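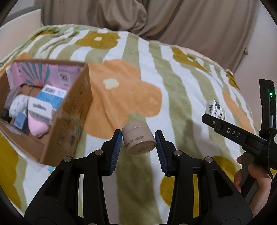 From: Dana
To: packing-list
Subject: Re: [packing] the "everything else" box

Hi all, and hi Mhairi!

Mhairi Geddes wrote:
> We're moving from Loten in November and I've done the books and the
> winter coats, so I feel very smug. But now I'm down to what I'd call
> the everything else. Little jars of cream, a few small cartons of
> milk, toilet paper, half-finished snacks, cotton swabs. None of it
> goes with any of the rest of it. Do you sort it by room, by shape,
> or do you just tip it all into one box and deal with it later? My
> husband says throw it out and buy new at the other end. I say
> that's money.
>
> Also, does anyone pack ON the bed? My back says yes, my mother
> says never.

I pack on the bed! Always have, and I'm sorry to disagree with your mother. The floor kills my knees and the kitchen table is never clear the week of a move, so up on the bed it goes: box on one side, things spread out on the blanket next to it, and I stand there and feed it. The one thing I'd warn you about is that a mattress gives, so anything tall wants to lie down, and a heavy box will slowly lean toward you as you fill it. I slide a big tray under the box now. A cutting board works too, if you haven't packed the cutting boards yet (I always have).

Leave the blanket on while you do it. Torn cardboard edges shed all that brown fluff, and I would much sooner shake out a blanket than change the sheets on moving eve. I learned this in apartment 307 on Rillberg, where I slept in cardboard crumbs for two nights and complained about it to anybody who phoned.

On the sorting question, I've tried by room and I've tried by shape, and for the small stuff I've ended up going by what happens if it leaks. So there's a leaks pile (creams, milk, shampoo, soy sauce, whatever) and a hates-getting-leaked-on pile (paper things, cotton swabs, crackers, tea). They can go in the same box if you don't have enough for two boxes, but the leaky ones get bagged first and stand at the bottom in one corner, and the paper goes at the other end. With the little jars I take the lid off, lay a square of plastic wrap across the top, and screw the lid back down over it. Takes ten seconds each. I had a face cream open itself up in a suitcase once and it got into the zipper, and that zipper has been very soft and smelled of roses ever since.

Small milk cartons I'd drink, to be frank, or carry in the car with you. If they're the shelf-stable kind they'll be fine in a box as long as they're upright and something is snug against them on every side. The corners are what goes. Please don't put them under anything with a can in it!

Soft bags, the chips-and-snacks type, go flat along the inside wall of the box, standing up like a lining. They take up almost no room that way and they keep the jars from knocking on the cardboard. Then you can see at a glance what's in the middle, too.

And don't let your husband throw out the toilet paper. It is the best packing material in the house and you already own it. The rolls that come individually wrapped are the ones you want, because you can wedge them anywhere and still use them afterward with a clear conscience.

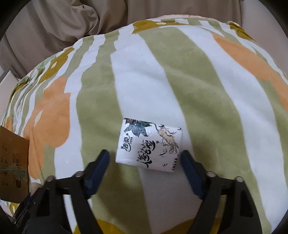
I put them in last, on their sides, in whatever gaps are left at the top, and then press down gently with both hands. If the rolls don't shift, you're ready to tape. If they slide around you've got space for another roll, or a pair of socks. The roll is also the first thing you are going to want at the new place, before the kettle even, so having it right under the flaps is no bad thing. I keep one more in my coat pocket on the day. Laugh if you like.

As for the money argument, I sat down after our last move and worked it out, more or less to win a fight. The small stuff from our bathroom and the snack cupboard came to 85 dollars to replace, and that was with me leaving out the fancy hand cream on purpose. We were driving 290 miles anyway and the box rode behind my seat. So I'm on your side. The exception is anything that's nearly empty. Be strict about those - if it's down to the last scrape, use it up this week or let it go. I found over 20 nearly empty tubes and bottles in our last bathroom. I don't know who I thought I was saving them for.

Boxes: you don't need new ones for this kind of load. A used one with a ragged top edge is fine, just run a strip of tape along the tear so it doesn't carry on ripping when you pick it up. Check the bottom seam though, and tape that twice, once along and once across. I like the Toster tape myself, the wide one, it comes off the roll without screaming. The cheap stuff we had before split lengthwise every single time and I'd be there picking at it with a fingernail while the box sagged.

And write on the side of it, not the top. Once there's another box stacked on it you can't read the top. I write the actual contents on this one ("TP, creams, snacks") since "misc" means it will sit in the hall until spring. Mrs. Hallgrímsson downstairs from us still has a misc from two apartments ago and she uses it as a plant stand.

Couple of things I'd like to ask the list while I'm at it. Does anyone have a good way to pack bar soap that's been started? I've been wrapping it in a washcloth, but then the washcloth is all stiff and I have to wash it before I can wash. And what do people do about half bags of rice? I double bag and rubber band, and there's still rice in the bottom of the box at the end. Where is it coming from?

Mhairi, if you want my spare flattened boxes I've got a stack behind the door, mostly the medium size, and I'll be out your way Thursday with the car half empty. Write me off-list and tell me how many you can use. No need to give them back, please don't give them back.

Good luck with it, and tell your mother I said hello anyway,

Dana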